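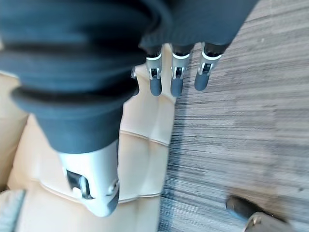

Dataset card / Seating

# Gudley Lounge Seats

Notes on upholstered seats and the floors next to them. Beige leather cushions with stitched seams are filed under `seat/leather`, striped gray carpet under `floor/carpet`.

- Entries: 385
- Rooms: 2
- Labels: Celina Domański
- Last edit: October

Report wrong labels to Edmund Sowa.

Home Files Versions Contact

Related
Predum Side Tables
Nowakowski Rugs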